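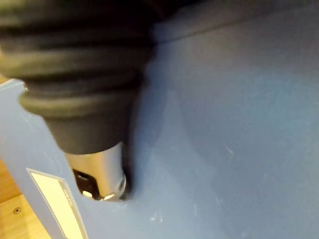

Figure 9. Metal tip seated in the round recess, with the ribbed rubber boot above it.

Section 2: Seating the tip

If you have come straight from unpacking, welcome, and please take your time with this part. It is the step people write to us about most often, and it goes so much more pleasantly when you aren't hurrying (a cup of coffee nearby is fine, just keep it off the Zoltis panel!).

1. Lay the blue panel on a steady table with the round recess facing up. Wipe the recess with a dry cloth.

2. Look over the rubber boot. Run a finger down the grooves between the ridges and brush out any grit you find there.

3. Hold the boot by its upper ridges and bring the metal tip to the recess. A slight lean is all right at this stage.

4. Let the tip slide down into the opening until you feel it stop. Its end should sit inside the recess, with the smooth tapered collar still clear of the blue surface.

5. Check that you can still see the dark slot near the bottom of the tip. If it is hidden, lift straight up, turn the boot a little and try again.

Note: The boot is meant to flex, so don't worry if the ridges bunch up slightly as you press. They will settle when you let go.

Caution: Never twist the tip while it is seated. Twisting can scratch the rim of the recess, and a scratched panel has to be replaced.

Caution: Keep oils and spray polish away from the rubber. If you bought the Gavari care kit in August or later, the cloth in it is safe to use on both the boot and the metal.

Once the tip is in and you're happy with it, go on to Section 3, where we fit the Fuklow cover.

76 comments
3,287 shares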